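3.2 Erhebung der Demonstrationen in der Simulation

Die Trainingsdaten für das Greifmodell stammen aus zwei Quellen: aus teleoperierten Demonstrationen, die vollständig in der Simulation aufgezeichnet wurden, und aus einem kleineren Satz von Episoden, die ein skriptbasierter Planer erzeugt hat. Der vorliegende Abschnitt behandelt die erste Quelle. Der Planer und seine Parameter werden in Abschnitt 3.3 beschrieben.

Als Simulationsumgebung diente Frade, eine Eigenentwicklung unserer Gruppe, die eine Starrkörperphysik mit einem rasterbasierten Renderer verbindet. Die Szenen werden in Frade aus einzelnen Bausteinen zusammengesetzt, nämlich Raumhülle, Möbel, Arbeitsfläche, Roboter und Zielobjekte. Jeder Baustein kann unabhängig ausgetauscht werden. Raumhülle und Möbel haben keinen Einfluss auf die Greifaufgabe selbst. Sie wurden dennoch variiert, damit das Modell die Bildbereiche außerhalb der Arbeitsfläche nicht als Hinweis auf die Lage des Objekts verwendet. In einer früheren Fassung des Datensatzes mit nur einer Raumhülle war genau dieser Effekt aufgetreten: Das Modell griff in neuen Räumen systematisch zu weit in Richtung der Basis.

Der Roboter ist in allen Szenen ein Arm von Franka Emika mit Parallelgreifer. Die Gelenkgrenzen entsprechen dem vom Simulator geladenen kinematischen Modell. Die Regelung erfolgt im kartesischen Raum des Endeffektors, die Umrechnung in Gelenkwinkel übernimmt ein gedämpftes Verfahren der inversen Kinematik. Zusätzlich zu den Sollwerten werden die tatsächlich erreichten Gelenkstellungen gespeichert, sodass Abweichungen zwischen Befehl und Ausführung nachträglich ausgewertet werden können.

Die Steuerung während der Aufzeichnung lief über die Bedienoberfläche Alent. Die Bedienperson führt darin einen Handcontroller mit sechs Freiheitsgraden, dessen relative Bewegung auf den Endeffektor übertragen wird. Ein Schalter am Controller öffnet und schließt den Greifer. Ein zweiter Schalter entkoppelt die Bewegung, damit die Hand in eine bequemere Lage zurückgeführt werden kann. Solche Entkopplungen werden im Datenstrom markiert und vor dem Training entfernt. Ohne diesen Schritt enthielten viele Episoden längere Stillstandsphasen, die das Modell übernahm.

Eine Episode beginnt mit dem Arm in einer zufällig gestörten Ausgangsstellung. Das Zielobjekt wird auf der Arbeitsfläche abgelegt, wobei Position und Drehung um die Hochachse gleichverteilt gezogen werden. In einem Teil der Szenen liegt ein weiterer flacher Gegenstand auf der Fläche, der nicht gegriffen werden soll. Die Aufgabe besteht darin, das Zielobjekt anzuheben und für zwei Sekunden oberhalb einer festgelegten Höhe zu halten. Abbildung 2 zeigt den Arm über der Arbeitsfläche einer Szene mit ringförmigem Zielobjekt.

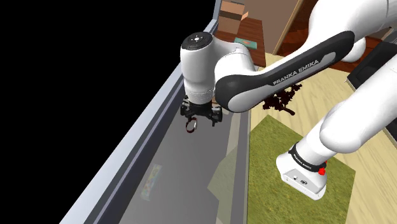 Abbildung 2: Simulierte Aufzeichnungsszene mit dunkelrotem Ringobjekt unter dem Greifer. Auf der grauen Arbeitsfläche liegt zusätzlich ein flacher, rechteckiger Gegenstand.

Das Ringobjekt verdient eine gesonderte Betrachtung, weil es zwei grundsätzlich verschiedene Griffe zulässt. Beim Außengriff umschließen die Finger den gesamten Ring, beim Randgriff taucht ein Finger in die Öffnung ein und klemmt nur den Rand. Beide Varianten führen zum Erfolg, doch ihre Mittelung ergibt eine Fingerstellung, die auf dem Rand aufsetzt. Den Bedienpersonen wurde deshalb für dieses Objekt keine Griffart vorgegeben, die gewählte Variante wurde aber nach jeder Episode vermerkt. In Abschnitt 4.2 vergleichen wir ein Modell mit unimodaler Ausgabe mit einem Modell, das eine Verteilung über Aktionsfolgen vorhersagt.

Insgesamt wurden neun Zielobjekte verwendet. Sie unterscheiden sich in Form, Höhe und Reibungskoeffizient. Die Masse wurde je Episode innerhalb eines festen Bereichs variiert. Die Reihenfolge der Objekte war zufällig, mit der Einschränkung, dass dasselbe Objekt nicht in zwei unmittelbar aufeinanderfolgenden Episoden vorkam. Diese Einschränkung geht auf eine Beobachtung aus den Vorversuchen zurück. Wiederholte sich ein Objekt, so übernahmen die Bedienpersonen häufig die vorherige Anfahrrichtung, auch wenn die neue Lage des Objekts eine andere nahelegte.

Die Aufzeichnungen fanden im August statt und wurden von Jitendra Srivastava und Vivek Malhotra durchgeführt. Beide hatten zuvor eine Einarbeitung in Alent absolviert, deren Episoden nicht in den Datensatz eingingen. Aufgezeichnet wurden 1226 Episoden. Nach der Filterung verblieben 833 Episoden für das Training und die Validierung. Verworfen wurden Episoden, in denen das Objekt die Haltehöhe nicht erreichte, in denen der Arm mit dem Rand der Arbeitsfläche kollidierte oder in denen die Physik sichtbar instabil wurde. Letzteres betraf vor allem flache Objekte, bei denen die Fingerspitzen gleichzeitig das Objekt und die Unterlage berührten. Eine Verkürzung des Zeitschritts verringerte das Problem, beseitigte es aber nicht vollständig.

Episoden mit einem misslungenen ersten Griff und anschließender Korrektur wurden beibehalten. Sie sind länger als der Durchschnitt und enthalten Bewegungen, die isoliert betrachtet ungünstig erscheinen, etwa ein Zurückfahren nach dem Schließen der Finger. Für das Modell sind sie jedoch die einzigen Beispiele dafür, wie aus einem fehlgeschlagenen Griff heraus weitergearbeitet werden kann. Der skriptbasierte Planer erzeugt solche Verläufe nicht.

Gespeichert werden je Zeitschritt das gerenderte Farbbild, die Gelenkstellungen, die Pose des Endeffektors, die Öffnungsweite des Greifers und der Sollwert der Bedienperson. Die Objektpose wird ebenfalls abgelegt, dient aber allein der Auswertung und steht dem Modell nicht zur Verfügung. Der Blickpunkt der Kamera wird zu Beginn der Episode gezogen und bleibt bis zu deren Ende fest. Da die Raumhüllen nicht allseitig geschlossen modelliert sind, können je nach Blickpunkt schwarze Bildbereiche ohne Geometrie entstehen. Diese Bereiche wurden nicht nachträglich gefüllt. Ein Vergleich mit einer gefüllten Variante auf dem Validierungssatz ergab keinen Unterschied, der über die Streuung zwischen den Trainingsläufen hinausging.

Die Verwaltung der Episoden erfolgte mit dem Werkzeug Dreltelis. Es prüft beim Einlesen, ob alle Datenströme dieselbe Länge haben und ob die Zeitstempel monoton steigen. Fehlerhafte Dateien werden mit einem Vermerk zurückgestellt. Jede verbliebene Episode wurde von der jeweils anderen Person im Zeitraffer durchgesehen und mit einem der Vermerke »sauber«, »korrigiert« oder »unklar« versehen. Bei abweichender Einschätzung wurde die Episode gemeinsam in voller Länge angesehen. Als unklar gekennzeichnete Episoden blieben im Trainingssatz, wurden aber aus dem Validierungssatz ausgeschlossen.

Die Aufteilung in Trainings- und Validierungssatz erfolgte nach Raumhüllen und nicht nach einzelnen Episoden. Somit kommt keine Raumhülle in beiden Teilen vor. Die Zielobjekte sind dagegen in beiden Teilen vertreten, eine Aussage über die Übertragung auf unbekannte Objekte ist mit dieser Aufteilung also nicht möglich. Hierfür verwenden wir den gesonderten Testsatz Diris, dessen Objekte in keiner der beiden Datenquellen enthalten sind. Seine Zusammensetzung wird in Abschnitt 4.1 angegeben.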